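Veten Automotive Training Workshop: Progress Report to the Drarkis Fund
Reporting period ending April 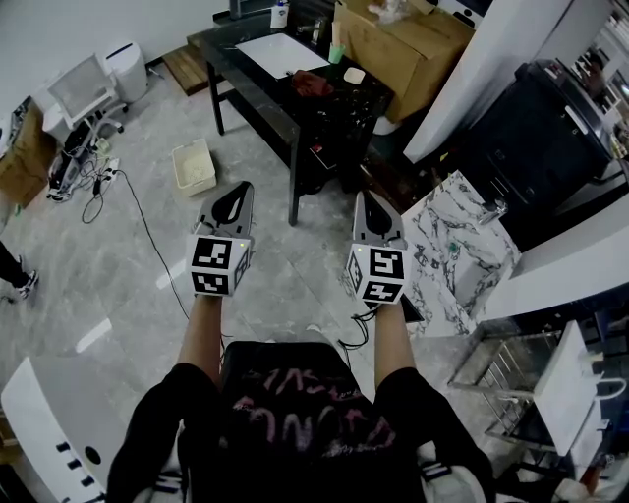 The Drarkis Fund supports Veten in delivering a course in brake and suspension servicing to adult learners in the Dudek district. This report covers the second half of the funded year and should be read with the interim report, which dealt with the lease and the purchase of the first hoist.

Delivery

The course has run in 4 intakes, with 40 learners enrolled across the year. Each intake completes 200 hours, divided between classroom theory and supervised work on vehicles. The third intake began a fortnight behind schedule when delivery of the second hoist was delayed at the supplier's end. The lost sessions were made up in the evenings, from 6 p.m., and the intake finished with its full hours recorded.

The theory component has been reordered following learner feedback. Hydraulic principles are now taught after the first practical block on drum brakes, and instructors report that learners arrive at the topic with better questions. The unit on electronic stability control remains too short for the material it contains. A revised outline will be submitted with the next workplan.

Equipment and premises

Both hoists have been inspected and are in service. The brake lathe purchased under the grant has been installed against the north wall, where the extraction duct could be extended at the lowest cost. The ball joint press has been repaired once under warranty. Tyre storage is still inadequate, and used tyres are being held in the side yard under cover until the Vurura depot can offer a regular collection.

Donated vehicles continue to be the main constraint on practical work. Most of those received are older sedans with rear drum brakes, and learners have had limited exposure to electric parking brakes. Veten has written to two local dealerships asking for the loan of a more recent model.

Expenditure

Spending is within the approved budget in all categories except consumables, which are overspent by $900. The overspend relates to brake fluid and replacement rotors. Veten requests approval to cover it from the unspent portion of the travel line. No change to the total grant is sought.

Next period

A fifth intake is planned, subject to confirmation of funding. Work will begin on a short wheel alignment module, and the tool register will be brought up to date before the equipment audit. Receipts and attendance records are held at the Veten office and will be forwarded on request.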